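From: Kristaps Baranauskienė
To: Prelgate Residents list
Date: Oct 3, 2021
Subject: Re: Cycle lockers – the Gavholm offer

Someone from the steering group wrote:
> Gavholm will supply 16 secure lockers for the station side. The finish
> is guaranteed for 10 years and upkeep is next to nothing. We would like
> a yes or no from the list before the order goes in.

I've read the offer twice and I'm still not at yes. "Next to nothing" isn't a figure, and I asked for one in June.

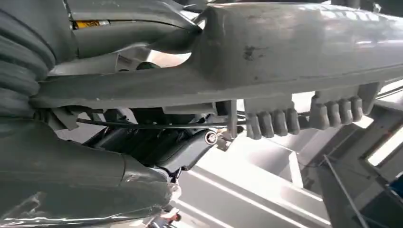

The guarantee is the part I trust least. It covers peeling and rust and leaves out "surface marking", and surface marking is what we'll get on a station path. Matt grey is what they want to sell us, and matt grey shows everything. Look at the dark smudge on that long grey housing, and the dusty look of the rest. Now put it outdoors next to a bus stop.

My other doubts, in the order they came to me:

1. Rent. The sums need 104 renters a year, counting short lets. The old racks at Tukireo Road are half empty most mornings, so who are these people?

2. Space. The plan shows two bays side by side and the doors drawn shut. Has anyone marked it out on the ground with the doors open and a bike coming out? 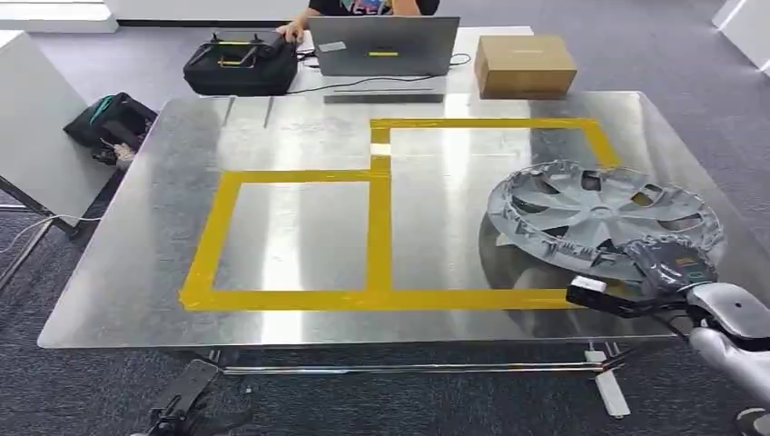 3. Keys. A lost key costs the renter £483 if the whole lock has to be changed. I thought that was a misprint – it appears again on page two.

I rang Stankevičius, who put in the lockers at the swimming baths, and they change a lock for far less. They also said the hinges go first, and the Gavholm paper says nothing on hinges at all.

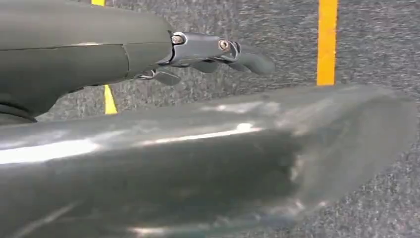 They would quote for a smaller set, eight to begin with, and let us add to it if there's a waiting list. I can't see what we lose by asking. The Gavholm price is "held until the end of the month", but it was held until the end of last month too.
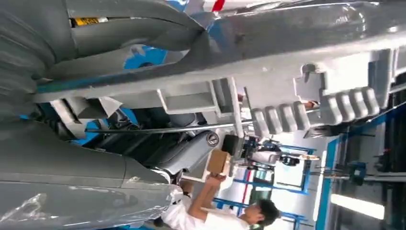

Ilse has already told me off-list that a second quote will only slow things down, and that people have been chaining bikes to the railings for years while we argue. She'd take the lockers tomorrow, grey or otherwise. Fair enough, but she hasn't seen the key charge.

So put me down as a no until there's a yearly upkeep figure in writing and a line about hinges. If the steering group has either, please send it to the whole list.

Kristaps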